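Notes pour l'exposé de Millau
Presser un bouton avec une pince parallèle : ce que change le contact

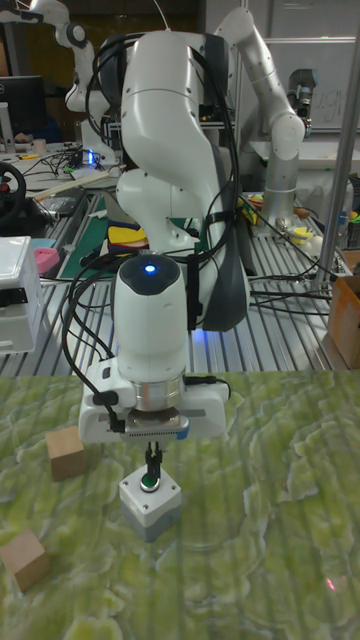 Durée visée : 21 minutes, puis les questions. Dire bonjour, remercier Myung-ja Hong, qui a écrit la partie commande et répondra aux questions dessus.

Question de départ. Nos politiques apprises par imitation saisissent correctement des cubes. Dès qu'il faut appuyer, elles deviennent irrégulières. Nous voulions savoir si le problème vient de la perception ou de l'effort appliqué au moment du contact.

La tâche. Un boîtier avec un bouton vert sur le dessus, des cubes en bois sur la même table. Le bras part d'une pose haute, descend et appuie. La position du boîtier change à chaque essai. Préciser que les doigts sont ceux d'origine, on nous l'a demandé en répétition.

Les données. 30 démonstrations par téléopération, toutes faites par Jessie Crichton. Un seul opérateur, donc un seul style de descente. Le dire tout de suite, la remarque viendra de toute façon.

Les deux conditions. A : la politique prédit des positions et le contrôleur les suit avec une raideur fixe. B : même réseau, mêmes données, mais la raideur verticale baisse dans la dernière partie de la descente. Rien d'autre ne change. Ne pas entrer dans le réglage des gains, c'est dans l'annexe.

Résultat. 30 essais par condition. A : 21 appuis validés. B : tous validés sauf 2. Laisser le tableau affiché un moment.

Les échecs. En A, deux familles : le doigt touche l'anneau autour du bouton, ou bien le bras s'arrête en sécurité sur un dépassement d'effort. La seconde famille disparaît en B. Les échecs restants en B sont des erreurs latérales, que la raideur verticale ne corrige pas.

Ce que j'en conclus. Pour cette tâche, une bonne part des échecs se joue dans le contrôleur. Je ne dis rien des tâches d'insertion, nous ne les avons pas testées.

Limites : un seul boîtier, un seul éclairage, seuil de bascule réglé à la main. Jessie reprend la collecte en mars avec un deuxième opérateur.

Si on demande le code : le dépôt s'appelle Barnovby, l'accès se fait sur demande à Myung-ja.

Si le temps manque, sauter la diapo sur les gains et passer aux limites.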